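Journée portes ouvertes chez Lauritsen : j'ai passé l'après-midi à regarder des gens plier des couvertures

13 août 2021

Je vous avais promis un compte rendu, le voilà, avec un peu de retard et beaucoup trop de notes (j'ai rempli un carnet entier, dont deux pages sur le café, qui était très bon). Donc : Lauritsen, le labo de robotique installé à Vurkstead dans une ancienne école d'infirmières, ouvrait ses portes au public. Je n'y connaissais pas grand monde, j'y allais surtout pour le projet Ondix, dont j'entends parler depuis des mois et sur lequel je n'avais rien lu de clair.

Pour ceux qui prennent le train : la gare est tout près mais ça monte ! Et le badge visiteur se retire au bâtiment B, pas à l'accueil principal où j'ai attendu bêtement derrière une famille qui cherchait les toilettes.

La visite commençait par une petite présentation de Ragnheiður Lund, qui dirige Ondix. Vingt minutes, pas de film promotionnel, des courbes et des ratés, j'ai adoré. L'idée de départ tient en une phrase : pour apprendre à un bras à manipuler du linge, on se passe du bras pendant la collecte. Une personne prend en main une pince portative, avec une caméra dessus, et fait la tâche elle-même, dans une vraie pièce, avec de vraies affaires. On récupère la vidéo et le mouvement de la pince, on entraîne un modèle, et c'est seulement à la fin qu'un robot équipé des mêmes doigts essaie à son tour. Avant, l'équipe téléopérait un bras posé sur une table, et Lund nous a avoué qu'ils passaient plus de temps à transporter la table qu'à enregistrer.

Ensuite on nous a montré à quoi ressemblent les données, et c'est la partie pour laquelle j'étais venue. 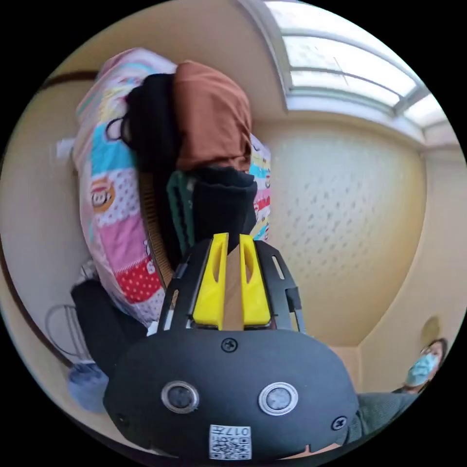 Le linge est un cauchemar pour un robot, je le savais en théorie, je l'ai compris cet après-midi-là. Une tasse garde sa forme quand on la pousse. Un vêtement, non, et deux vêtements l'un sur l'autre, encore moins : où finit le premier, où commence le second ? Essayez donc avec ce tas contre le mur, un tissu brun rouille drapé sur le dessus, du noir en dessous, du vert foncé à côté du noir. Moi-même je ne saurais pas dire où poser les deux doigts jaunes pour attraper une seule chose. Les motifs pastel, eux, se repèrent très bien, et Lund disait que le modèle les aime beaucoup trop : dans les premières versions, il fonçait sur tout ce qui était coloré et laissait les affaires sombres en plan.

D'où le résultat qu'ils présentaient cette année, et qui m'a vraiment plu. Ils ont comparé deux façons de constituer le jeu d'entraînement, à quantité égale, 700 démonstrations dans chaque cas. Dans la première, tout est enregistré au même endroit, avec des objets rangés proprement au départ. Dans la seconde, on change de pièce, de lumière, de personne, et on laisse le désordre comme il est. Le test se fait ensuite dans une pièce que le modèle n'a jamais vue : il s'agit de saisir le bon vêtement dans un tas et de le poser à côté. Avec le second jeu, le robot y arrive dans 83 % des essais. Avec le premier, Lund a projeté la courbe, a dit « voilà », et est passée à la diapo suivante (rires dans la salle). Le chiffre exact sera dans l'article, qu'ils espèrent déposer en octobre.

Elle a insisté sur un point que je recopie de mes notes : les 83 % valent pour la saisie, pas pour le pliage. Pour le pliage ils en sont encore loin, et les coins de couverture restent leur bête noire.

Pause café, donc (avec des petits gâteaux à la cardamome, je dis ça pour ceux qui hésitent à venir l'an prochain), puis direction l'étage avec Elínborg Bech, qui s'occupe de la collecte. Elle parle à toute vitesse et répond à la question suivante avant qu'on l'ait posée ! Elle nous a expliqué le déroulé d'une session : on calibre, on fait la tâche sans se presser, on vérifie que la piste de mouvement est complète, on recommence avec une autre disposition. Si la main de l'opérateur va trop vite, l'estimation de la trajectoire décroche et la prise part à la poubelle. Les grandes surfaces unies posent problème aussi, il faut à l'image des points où s'accrocher.

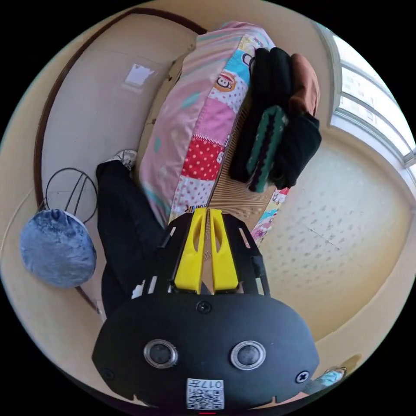
La couverture patchwork sur sa natte, vue depuis la pince portative.

Quelqu'un dans le groupe a demandé pourquoi un objectif aussi large, alors que les bords se tordent dans tous les sens. Bech attendait la question, je crois. Avec un objectif ordinaire, dès que les doigts s'approchent du tissu, on ne voit plus que du tissu, et le modèle perd le fil de l'endroit où il se trouve. Avec celui-ci il garde sous les yeux la fenêtre, les murs, la natte, et en même temps le bout de ses doigts. Ils ont fait l'essai en rognant les images après coup, et la saisie devenait nettement moins bonne. J'aurais aimé voir ce tableau-là plus longtemps.

J'ai posé ma question à moi, sur les gens qui passent dans le champ. Une jambe en pantalon noir juste à côté de la couverture, ça ne perturbe pas l'apprentissage ? Réponse : un peu, au début, et ils ont décidé de garder ces prises quand même. Un robot à la maison aura des jambes autour de lui. Je suis assez d'accord, même si j'aurais voulu savoir comment ils gèrent l'accord des personnes filmées, et là on m'a renvoyée vers un document que je n'ai pas encore lu.

La démonstration avec le vrai bras, dans la grande salle du bas, était plus courte que prévu. Trois essais. Deux belles saisies, bien nettes, et une troisième où le bras a hésité au-dessus du tas comme moi devant mon armoire le matin, avant de prendre deux pulls d'un coup. Applaudissements quand même !

En sortant j'ai fait un tour par le stand de Gendwood, qui fabrique des doigts de pince souples et en distribuait des chutes aux enfants. J'en ai pris une aussi. Elle est sur mon bureau, je la tords quand je suis au téléphone.

Les diapos doivent être mises en ligne par le labo, j'ajouterai le lien quand je l'aurai. Et si l'un de vous a assisté à la session du matin, je veux bien vos notes, il paraît qu'il y était question des gants.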